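Nusrat Qureshi has sold curtain rods in Stusden for six years, and she wants me to believe that a $47 one hangs better than a cheap one. I asked for proof.

"Hang it and look," she said. That isn't proof — I told her so.

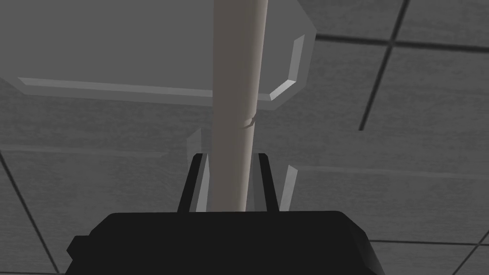 A pale rod with a small notch in one side, shown as a computer rendering.

She did give ground on finish. "People pay for the color," she admitted. Her own windows at home have blinds. I asked why, and she laughed and went back to the register.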